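White tabletop keeps picking up marks, what do you use on yours?

Derkon
June 24, 2025
I put a white top on my work table in the spare room and I like how bright it is, but it shows everything.
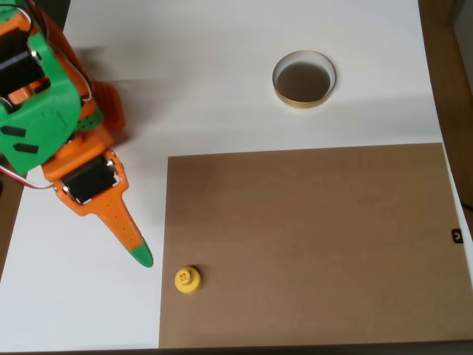 It has a matte finish and I paid 60 dollars for it secondhand. Pencil comes off with a damp cloth. Glue does not, and neither does the gray rubbing you get from sliding metal tools across it. I would like to keep it white and not cover it with a mat. What are people cleaning theirs with?

Mirnik
Dish soap and warm water, then a melamine sponge for the gray marks. Mine is 7 years old and still looks fine.

Ustine
I would stay away from the melamine sponge on a matte top. It is a fine abrasive and it left shiny patches on mine. You only notice them with the lamp on, but they don't come out.

Mirnik
Depends how hard you press. I go over it lightly and I have no shiny patches.

Pillai
With Ustine on this one. Rubbing alcohol on a rag, test a corner first. For dried glue, a plastic scraper held flat. I also keep a piece of cardboard down when I glue — when it gets bad I throw it out and cut another.

Derkon
Cardboard I can live with, it's the big rubber mats I don't like. What strength alcohol?

Pillai
70 percent from the drugstore. Open a window.

Derkon
Tried it in the back corner. Gray marks are mostly gone, glue is softer but still there. Will get a scraper this week.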